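Lemwood 园区公共餐厅餐具回收与清洗流程协调会会议纪要

会议时间：三月，下午两点至四点二十分
会议地点：Lemwood 园区二号楼会议室
参会单位：园区行政部、餐厅运营方 Stakmont、洗涤外包方 Veltska、设备维保方 Rengifo
记录：园区行政部

一、上次会议遗留事项

1. 洗碗间地漏反水问题，Rengifo 已更换存水弯并清掏支管，更换后连续两周未再报修，本项关闭。
2. 二层回收口照明不足，灯具已到货，未安装。原因为吊顶检修口被风管遮挡，需行政部先行协调暖通单位移位。本项保留。
3. 破损餐具台账格式，Stakmont 已按行政部模板补录二月数据，三月起按周提交。台账中“缺失”与“破损”两栏仍有混填，要求更正后重报。

二、餐具盘点情况

Stakmont 通报本次盘点结果。托盘账面数量546只，实盘417只，差额部分尚未查明去向。各方意见如下：

1. Stakmont 认为差额主要由各楼层茶水间滞留造成，员工将托盘带离餐厅后未归还，现有回收频次不足以覆盖。
2. Veltska 提出，清洗批次交接单只记筐数，不记件数，差额产生于哪个环节无法倒查。
3. 行政部要求先核对去年的报废单，确认已报废托盘是否全部从账面核销，再讨论补购。

会议议定：报废单由 Stakmont 在下次会议前核对完毕；交接单自下月起增加件数一栏，由交接双方签字。核对结果未出之前，补购申请暂不受理。

三、托盘选型

现用托盘分两批采购，颜色和边沿形式不一致，混放后叠放不稳，进机时需人工分拣。会议讨论是否统一为浅绿色圆角凸边款。
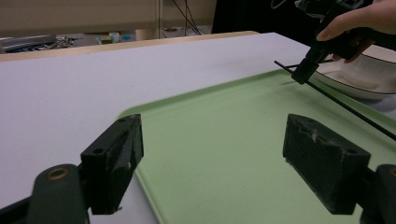
图1 浅绿色塑料托盘，边沿凸起

讨论要点：

1. 凸边款对汤水外溢有一定阻挡作用，但叠放高度大于平边款，现有回收架每层容量须重新核算。
2. Veltska 指出，圆角处清洗死角较少，但凸边内侧在平放进机时易积水，建议改为斜插进机，筐具插槽间距须与托盘厚度匹配。
3. Stakmont 关注防滑性能。样品未附防滑检测数据，要求供货方补充，未补充前不进入比价。
4. 行政部提出浅色托盘对茶渍、酱油渍的显色问题。Veltska 答复可通过定期浸泡处理，浸泡剂用量及频次另行报价，不包含在现行合同单价内。

会议议定：先以30只小批量试用，试用区域为二层取餐线，试用期一个月。试用期间单独成筐、单独登记，不与现用托盘混洗。试用评价项目包括叠放稳定性、干燥后残水、表面划痕和着色，由 Stakmont 与 Veltska 分别填表，行政部汇总。

四、清洗温度与记录

Rengifo 汇报洗碗机巡检结果。一号机漂洗段温度设定值为80摄氏度，巡检时显示值与手持测温读数存在偏差，初步判断为温度探头结垢。二号机正常。

1. 一号机探头除垢后重新校验，校验记录张贴于设备侧面并报行政部存档。
2. 校验完成前，一号机仅用于托盘及筐具清洗，碗、碟、筷全部由二号机承担。Veltska 表示午间高峰二号机负荷偏高，需相应提前开机，行政部同意将开机时间调整至上午十点半。
3. 温度记录表现由当班人员手写，存在事后补填现象。今后每班至少记录三次，分别为开机、高峰、停机前，漏填按缺项处理，不得补填。
4. 软水装置再生用盐消耗偏快，Rengifo 下次巡检时检查再生周期设定。

五、回收动线

1. 一层回收口与取餐队列交叉，高峰时段拥堵。Stakmont 提出将回收口移至东侧，行政部初步同意，但东侧地面未做防水，需先评估。
2. 残食倾倒与餐具分类顺序，现为先分类后倾倒，分类台面污染较重。会议同意改为先倾倒后分类，台面布置随之调整：托盘居中，碟类单独放置，筷类集中于专用容器。
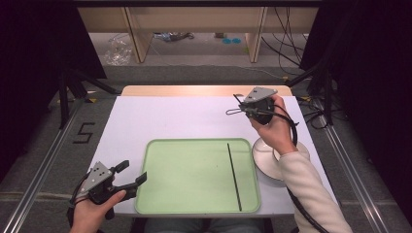
3. 调整后的台面应保持无积水、无残渣，每一回收时段结束后擦拭一次，擦布按颜色区分，不得与就餐区混用。
4. 回收口指示牌文字过多，就餐人员停留阅读影响通行。行政部负责重新设计，文字控制在两行以内。
5. 二层回收架脚轮损坏，由 Rengifo 更换，费用计入本季度维保。

六、费用事项

1. Veltska 提出因水价调整变更清洗单价，未随附测算依据。行政部要求补交用水量分月数据后再议，本季度仍按原单价结算。
2. 试用托盘费用由 Stakmont 先行垫付，试用合格转入采购的，随首批货款一并结算；不合格的，由供货方收回。
3. 破损餐具赔付比例各方意见不一致，Stakmont 与 Veltska 会后另行协商，形成书面意见报行政部。

七、待办事项

Stakmont：核对报废单；更正二月台账；索取样品防滑检测数据；提交东侧回收口平面草图。
Veltska：修订交接单；提交浸泡处理报价；提交用水量分月数据。
Rengifo：一号机探头除垢及校验；更换回收架脚轮；检查软水装置再生周期。
行政部：协调风管移位；组织东侧地面防水评估；重做回收口指示牌。

八、其他

1. 洗碗间防滑垫老化，Stakmont 申请更换，行政部同意，按低值易耗品流程办理。
2. 下次会议定于试用期结束后召开，具体时间另行通知。各方对本纪要有异议的，应于收到后三个工作日内书面提出，逾期视为确认。

分发：各参会单位，园区行政部存档一份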